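Search this site
Enter keyword
2 min read

Gallery: The Yellow Shelves

I have been told for years that if you paint a shelf a bright color, people will put things back on it. Prevus makes this claim in every planning packet it hands out, and Vutero, which sells bins, says much the same about bins. I don't buy it. People put things back when the spot is easy to reach and they were going to do it anyway.

Still, I went to look at a storage setup built on the idea. Yellow shelving, shoe-shaped trays on top, small parts underneath, cardboard boxes wherever cardboard boxes end up. I kept at it for 30 minutes one afternoon in May and came away about as doubtful as I went in. 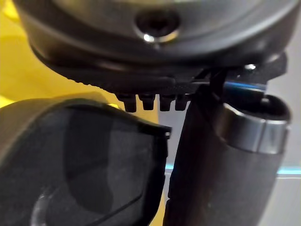 Yellow again. I would have picked gray and spent the difference on labels.

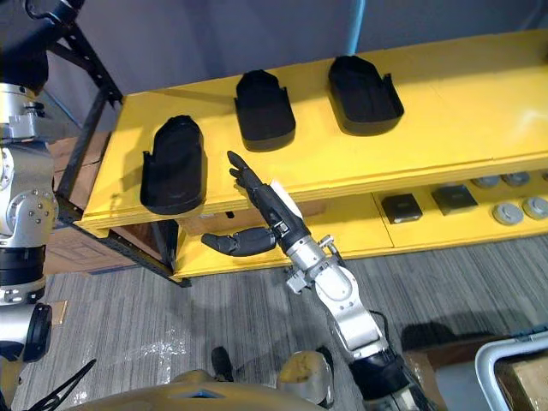
Black trays up top, square pads and round pucks below. It looks sorted, but I'd like to see it at the end of a long shift.
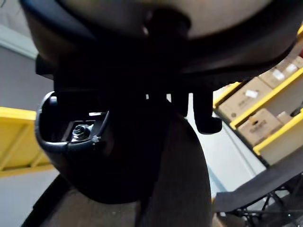
Tan boxes on the yellow rack. The small white label is a start.

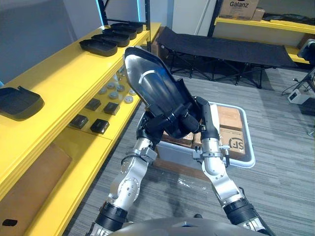
A shoe-shaped shell, black on the rim and silver inside, over a white tray of cardboard boxes on the carpet. Floor storage is where I start to lose patience.

My main complaint with the color theory is that it never gets tested against the dull alternative. Emis put out a leaflet claiming a bright shelf cuts search time by up to 63 percent. Compared with what? A heap? Give me a plain shelf with decent labels and then we can talk.

I'll grant one thing. Keeping like with like works, whatever the paint. If the flat parts live together and the round parts live together, you can tell from the doorway when a row is short. My own closet runs that way and it is beige.

The top shelf should be for whatever gets used most. I'd also keep every box off the floor, even if it means buying another shelf, and yes, Prevus would be happy to sell me one.

15 comments
2 shares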